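Vonesham Play Plate, Lavender
Item 400-2

A plate for the kind of restaurant where the chef is four and the menu is fruit. The Vonesham is pale lavender all the way to the rim, a color we picked after a long argument with Rongrong Cao, who buys for our Rurkambridge shop and wanted beige. She has been told that beige is always welcome in the napkin section.

Sold singly or in a stack of 10. Buy the stack if you run a playroom. Buy one if you enjoy hearing two children discuss ownership.

Toy fruit is sold separately. The Morkatura set has the glossy orange one everybody grabs first, and we do sell spares.

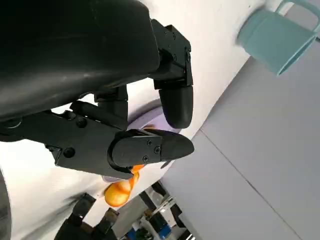 Wipe with a damp cloth. Please keep it out of the microwave, however lifelike the lunch. Returns are accepted within 10 days at the Pfeiffer counter, teeth marks excepted.

In stock at Rurkambridge. Next delivery in November.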